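Storing and Caring for DVDs and Blu-rays at Home

Household Tips > Living Room > Movies and Music

A movie collection takes very little work to keep in good shape, but most people do that work in the wrong order. They buy shelves first, fill them, and only then find out that half the discs are smudged or in the wrong case. Start with the discs.

Cleaning a disc

Hold it by the outer edge and the center hole. Blow off loose dust before you touch the surface with anything. Wipe with a soft, lint-free cloth in straight lines from the center out to the rim. Don't wipe in circles. A scratch that follows the track is much harder for a player to read past than one that crosses it.

For fingerprints, dampen the cloth with plain water. If that doesn't do it, add one drop of dish soap to a cup of water, wipe, then wipe again with clean water and let the disc air dry. Skip window cleaner, paper towels and toothpaste. Toothpaste is an abrasive, and on a Blu-ray the data sits so close to the surface that any polishing is a bad idea.

Cases

Press the center button to release the disc. If you have to bend the disc to get it out, the hub is too tight and the case should be replaced. Cracked hubs let the disc rattle, so replace those too. Empty cases are cheap in bulk, and the paper sleeve slides over to the new one in a few seconds.

Sticker residue on a case comes off with a little cooking oil left on for 4 minutes, then soapy water. Take the disc and the sleeve out first.

Homemade and recordable discs

Fan edits, home movies and anything else you burned yourself need more care than store-bought discs. The dye layer fades in sunlight. Keep them in closed cases, write on them only with a soft marker made for discs, and never use paper labels, which peel and throw the disc off balance. Keep 2 copies and store the second one in another room. My own transfer of a 1949 Western recorded off late-night TV survived only as the second copy.

Shelves

Stand cases upright like books. Stacks on their side put weight on the bottom case, and you will always want the one at the bottom. A shelf 37 inches wide holds around sixty standard cases, so measure before you buy. Keep the unit off outside walls, away from radiators and out of direct sun, which bleaches the spines by the end of August.

Wipe the shelf or table down and let it dry fully before you set cases on it.

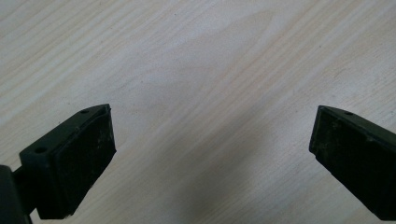 Box sets are the awkward ones. Put them on the lowest shelf, where the extra height doesn't waste space, and don't pack them so tightly that you have to pull on the cardboard to get one out.

Sorting

Alphabetical by title is the easiest system to keep up. Ignore "The" and "A." File sequels in order of release behind the first movie, whatever they are called. If you have several versions of the same movie, put a small removable dot on the spine of the one you watch most.

Leave a few inches free at the end of every shelf. Otherwise one new purchase means shifting the whole row.

See also: Cleaning a Dusty Player, Hiding TV Cables, Getting Odors out of Old VHS Boxes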